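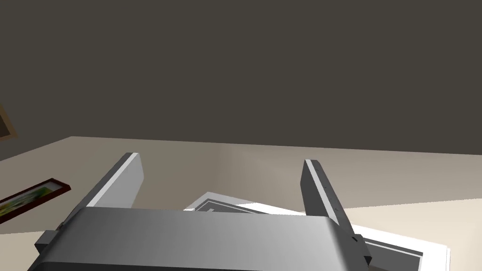
Hatice Kahraman wrote to me after the last session to ask why, if a landlord's rent book and a parish register disagree over the same family, we should trust either of them. I've been turning her question over ever since, and I'd like to build this week's notes on it (the reading on tithes can wait, you'll be glad to hear!).

My short answer is that each record was kept for a purpose, and the purpose tells you where it is likely to be careless. The Skirkel rent book for 1820 cares a great deal about who owed money and hardly at all about who lived under the roof. A widow may sit there for years under her late husband's name. The register cares about baptisms and burials, so a healthy grown son who never married can slip through it altogether, poor fellow.

When you start on a household of your own, please do it in this order:

Copy the entry exactly as it is spelled, odd capitals and all.
Note who wrote it and who paid for the writing.
Only then go looking for the second record.

I know the temptation is to run straight to the second record. I did it myself with the Akyol papers and spent a whole January chasing a cousin who was really a clerk's slip of the pen.

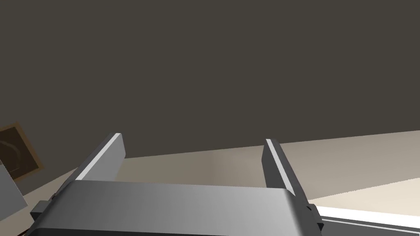 Grostholm, 14 Feb 2020

Dear all, a few words on the essay. It should run to 2000 words, and I'll happily read up to 3000 if your family turns out to be a quarrelsome one, as they so often are. Choose 2 records that disagree on at least one point and stay with that point for as long as you can bear it. Nazmiye Uysal has kindly lent us her transcript of the Isden letters, and you are welcome to use it so long as you cite her page numbers and leave her pencil notes alone. Drafts can go in my tray or come to me by email, whichever is easier for you.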